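Peltonen appeal moved to closed session
Posted in World News / Courts

skomel_watcher
June 15, 2022
So the Skomelgate appeal is closed to the press now. Hervé Leclerc, Peltonen's lawyer, says his client is "calm and ready" after nearly 100 days in custody. Fine, but lawyers always say that. Has anyone seen one actual document?

ward_v63
The charge sheet was read out in February. Passing shipping records to a foreign buyer, nine counts. That's more than a rumor.

skomel_watcher
Read out by the prosecutor - not published. I'd like to see the paper before I call it a case.

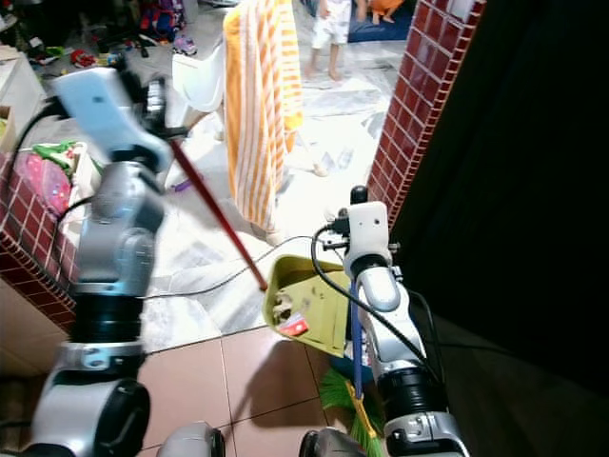 Who decides if the hearing stays closed?
The appeals judge, Agathe Barbier, and she can reverse the order at any point before the ruling.

ernis_reader
She can. I doubt she will. Her last closed case ended with a two-page ruling and the rest sealed.

ward_v63
You're both assuming he's innocent because the court is secretive. Some of those records were real shipping data. His own lawyer admits that much.

skomel_watcher
Leclerc said they were real and already public. Big difference. And I never said innocent, I said unproven.

tin_kettle
The consulate got one visit, 9 minutes, with a guard in the room. I wouldn't take "calm and ready" from that either.

ward_v63
Where's the 9 minutes from?

tin_kettle
Raphaël Royer's radio piece. He didn't name his source, so make of it what you want.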